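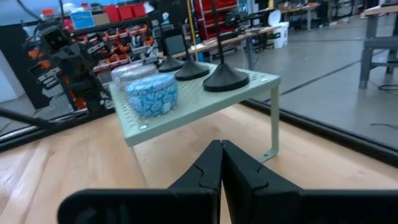

Green perforated riser, patterned containers to the left, black stands to the right.

Display risers for the reading room counter
Tulholm Community Forum > Premises and Furnishings

premises_desk
December 2019
Members are invited to comment on the proposed arrangement for the enquiry counter. The metal riser is the Gekley pattern in pale green. The patterned containers are intended for paper clips, stamps and drawing pins, and the black stands are for notices. Comments received before the January meeting will be placed before the panel.

T_Gounder
I support the riser. The pale green sits well against the wooden top, and a raised shelf would leave the space underneath free for the date stamp. I have one question. Are the feet to be screwed down? There is a hole in the foot of the right leg, and I should not wish to see the planks drilled.

premises_desk
No drilling is proposed. Felt pads will be fitted under both legs.

northgate_reader
I must disagree with the general approach. The counter is used by 70 people on a Saturday and it requires clear space. Three containers and three stands on one small platform is too much. The largest stand is also placed near the front, where a sleeve will catch the rod.

Takumi Minami
I share the concern about the front stand and would ask that it be moved to the rear. I do not agree that the containers should go. The blue one with the white flowers and leaves is attractive and easily found by visitors who need a clip. At present these items are kept in a drawer and staff are asked for them all day.

northgate_reader
Then let there be one container, on the counter itself. The speckled one is mostly hidden behind the blue one and would be of little use there.

T_Gounder
A fair point. Could they be set in a row along the front, with the stands behind?

premises_desk
The suggestion is noted. The Venalel catalogue also lists a wider riser, 50 cm in length, which would allow this - the additional cost is £18. Members who favour the wider model are asked to say so in this thread.

Takumi Minami
I favour the wider model, in the same green.

northgate_reader
I remain opposed, and ask that this be recorded.

premises_desk
Recorded.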